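Oct 4, 2018
Bench notes, flat-pack seating, continued

Second go at the Flatemeo chair. The June entry on this subject ends in the middle of a word and has a coffee ring on it, so I am starting over as if it never happened.

Covered the bench in the black sheeting from the Akgül roll. White plastic scratches if you look at it sternly, and the bench has 11 years of glue on it. Sheeting ripples when you drag anything across. Need clips. Wrote "need clips" in June too.

1. Legs to base

White base piece down on the sheet, legs standing up out of it. The poles are not all alike at the bottom end. The thinner-looking one ends in a small plain collar. The thicker one sits in a threaded connector with ridged rings, right on the corner joint. The leaflet shows one kind of joint, drawn at the size of a lentil.

Grip low on the pole, just over the connector. Holding it higher up gives more leverage and also more wobble, and these threads cross if the pole is leaning even slightly. Back off until you feel the click, then forward. If it gets stiff in the first turn it is wrong, and being firm with it only makes it wrong for good.

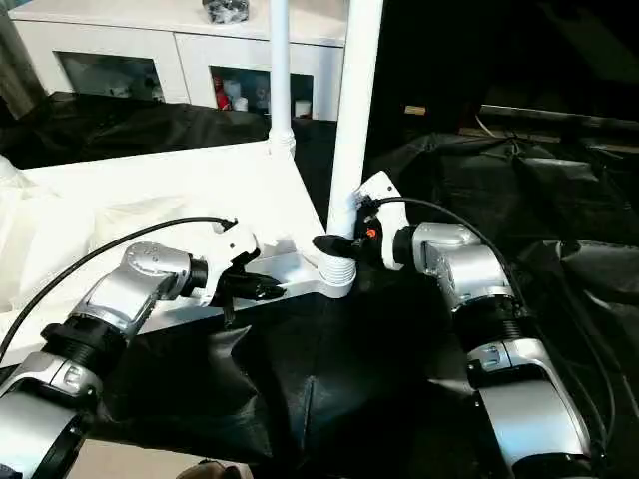 2. Checking the seat from underneath

Easiest with the chair tipped over and the underside facing you. It's a better-looking side than the top, frankly. Flat panel, molded ribs, a big X brace in the center, raised rails down the edges. Somebody at Flatemeo enjoyed drawing that X and then everyone agreed to sit on it.

Hold it by the near edge at both ends. One hold in the middle and the whole thing pivots like a weathervane, long legs and all, and the long legs find the lamp. Check every tapered socket where the leg goes in: the ring collar should sit flush all the way around. A gap on one side means a crossed thread, see above, sigh, undo.

Don't pry against the ribs. The Mollberg stool had ribs too, and we know how that went.
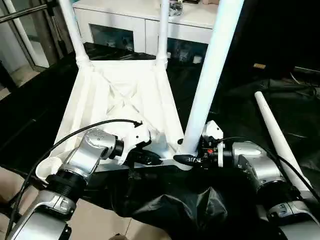

3. Left over for tomorrow

- Load test, 600 N on the seat, hold for 10 minutes, then look at the collars again.
- Sideck want the write-up in 2 pages. The leaflet complaints alone are over that.
- Find out if the threaded connector is sold as a spare. I suspect we will be wanting one.
- Clips.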